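About us

Hurnulley is a small firm that tests whether machines can do chores. The short answer, for those who came here only for that, is some of them, slowly, and with a person standing by.

We started in December, in two rooms above a tile shop in Skemberg, after a long argument over how hard it could be to put the plates away. One side of the argument said it would be solved in 12 months. The other side now runs the company.

Our clients are people who make home robots, people who are thinking of buying a lot of them, and now and then a factory that wants to know if the same arm could pack boxes. They send us their control software. We send back a report, which is usually longer than they hoped. We don't build robots and we don't sell them, so we have no reason to be kind.

Most of the testing happens in simulated kitchens. We have 50 of them, from the plain to the frankly awkward, and a machine has to cope with the lot before we will talk about real crockery. A simulated mug costs nothing to drop. In our first real kitchen we got through a good part of a dinner service before somebody thought to buy melamine.

The job we are asked about most is the cupboard. Put this on the upper shelf, put that on the lower one, don't hit the divider on the way in. A child of six can do it with a biscuit in the other hand. For a machine it means judging depth against a dark back panel, with dark sides and a dark shelf to go with it, and then letting go at the right moment. Letting go is harder than it sounds.

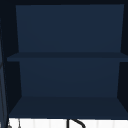 One of our simulated kitchens: the navy cupboard, with nothing on its shelves.

A full trial of a cupboard like this one is 800 attempts. We change the lighting, the object and the starting position, and we write down every miss. Software that does well in a pale cupboard can come badly unstuck in a navy one, and its makers are always surprised.

Our other standard tests are called Bakhtiari, for wiping and washing up, and Groslow, for shop-floor jobs such as sorting parts into trays. Groslow scores are the better of the two. Trays stay where you put them. Sponges have ideas.

Can a robot do your housework, then? It can do a bit of it, in a tidy room, if you have some 60 minutes to spare and don't mind which way round the cups go. We would keep the tea towel.

If you have a machine you would like marked, write to us through the contact page. Visitors to Skemberg are welcome by arrangement, and may be handed a tea towel.

Page last updated 2019-04-24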